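Thursday, 6th November

Got in before the others and spent the first hour reading yesterday's logs with coffee. The grasp planner is still slow on anything that isn't a simple round shape. The apple and the pear plan fast. The grapes take much longer, since the shape estimate changes every time the perception node refreshes and the planner throws away its candidates and starts over. I knew this in October and kept putting it off.

So today was for that. I changed the planner to keep its last good set of candidates and only rescore them when the new point cloud comes in, unless the centroid has moved more than 15 millimeters. Natalia looked over the change before lunch and asked what happens if the object rolls. I said it would move past the threshold and trigger a full replan. She said to write a test for it, so I wrote a test for it. It failed the first time because I had the units wrong in the config (meters in one file, millimeters in the other). Fixed that, passed.

Then we ran it on the shelf. Pear in the middle, apple one row down, grapes in the cubby up on the right. I kept the hand speed low and set the finger current limit to the soft profile Refugio made for Werivano, which is what he is calling the fruit work now.

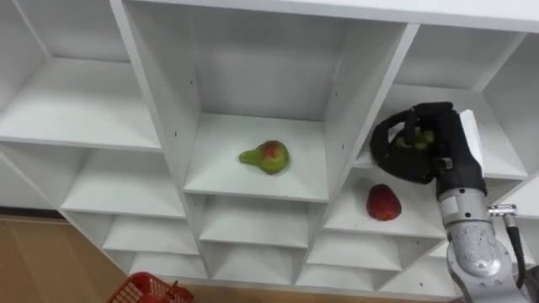

Planning time for the grapes came down to 900 milliseconds. I had been hoping for less but I'll take it. Most of what is left is collision checking against the dividers. The shelf model has every panel in it as a separate box and the checker goes through all of them for every waypoint, even the ones at the other end of the unit. I wrote that down as the next thing to fix. A simple distance cutoff would probably do most of the job.

Grip closed on the first try in the runs I watched in the morning. After lunch there was one where the fingers stopped early. The log says the contact flag came up on the thumb before the other fingers had finished wrapping. I don't think that was a planner problem. The flag comes straight from the current reading and the reading is noisy at low speed. I put a short filter on it, 4 samples, and it didn't happen again, but I wouldn't call it solved. Need more runs.

Perception was worse than control today. White objects on white panels are a bad combination and the segmentation likes to merge the card in the grape cubby with the wall next to it. For now that does no harm, but if we ever have to pick something pale we will be in trouble. Natalia thinks we should stop relying on color at all for the shelf and subtract the known model from the depth instead. I agree, but the model has to be lined up well first, and at the moment it isn't.

That took up the rest of the afternoon. The shelf pose in the Jornow config was measured by hand when we set up, and the overlay in the viewer showed the divider edges drifting away from the real ones toward the bottom rows. It's small at the top and gets bad lower down, so it must be a rotation error. I wrote a little fitting script that picks up the front edges of the shelf boards in the depth image and solves for the pose. It needs the compartments clear, or it grabs the edges of whatever is in them.

The first result was worse than the hand measurement. I had left the floor points in, and the fit was pulling the whole unit down toward them. Cropped the floor out and ran it again. Error went from 9 millimeters at the lowest row to something I couldn't see in the overlay. Saved the new pose under a separate name so Refugio can compare before we switch over. He gets annoyed when the defaults change under him and he has a point.

Last thing I did was move the arm down low and check the bottom rows in the viewer with the new pose loaded.

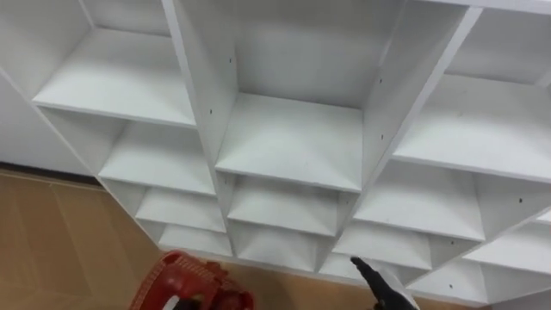 For tomorrow

Distance cutoff in the collision checker. Start with the grape runs so I can compare against today's times.

Ask Refugio if he is fine with the new shelf pose as the default.

Rerun the contact filter with the hand at normal speed.

Write back to Ledesma about the message format. They want the grasp score in it and I said I'd look at it last week.

Left at six. Leftover soup for dinner and went to bed early.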